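4. The open day at Skurkbridge

4.1 What we set out to do

I should say at the start that we never planned to write about the open day. The paper was going to be about the arm and how well it picked things up, and the visitors were a box to tick for the grant people. Then Dorottya Bárány came back from the first hour with a notebook full of things people had shouted at her (mostly kindly!) and we agreed there was a section in it.

The day was August 2, 2025, in our long room at Skurkbridge, with the Hakevness ferry dropping people more or less at the door. We had 856 visitors through the building, far more than the room could hold at once, so Emese Veres let them in by groups of 20 and gave each group 13 minutes. That's not long. By the time everybody has found a spot and somebody's little brother has been lifted up, you've lost a good chunk of it.

4.2 How a session ran

I did most of the talking, Emese ran the arm, and Dorottya stood at the back and wrote. Each group got a short hello from me, then a pick-up, then a go at guessing. The guessing was Dorottya's idea and it's the bit I'd keep if we had to drop everything else. Before the arm moved, people told us what they thought it would do next, and we wrote down the first six answers, however silly.

We also put the wrist camera's view up on the big screen, which we'd only meant as decoration. People hardly looked at the arm after that. They wanted to see what it saw, and they had a lot of opinions about it. A retired joiner from Rumthorpe told me the view was like looking for your glasses without your glasses on, and I've been pinching that line ever since. Figure 6 gives an idea of what they were looking at: the fingers are blurred and dark at the bottom, with nothing in them, and the block is well over to the right and not even all in view. Plenty of people said straight off that the arm should turn to face the block. Others asked whether it could tell the shadow from the block, a question we'd spent most of the spring on ourselves, so that was rather cheering.

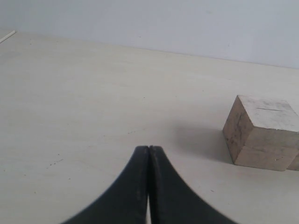 Figure 6. Wrist camera view, gripper empty, block at right.

4.3 What people guessed

The guesses fell into two heaps. Children nearly always said the arm would go straight for the block, while grown-ups said it would stop and think first (a few wanted to know if it was stuck). I'd have bet on it being the other way round. Dorottya reckons the grown-ups were being polite, and she may well be right, but we didn't ask them why, so I can't back that up. We'll ask at the Kelemen visit, with the same guessing game and a longer slot for each group.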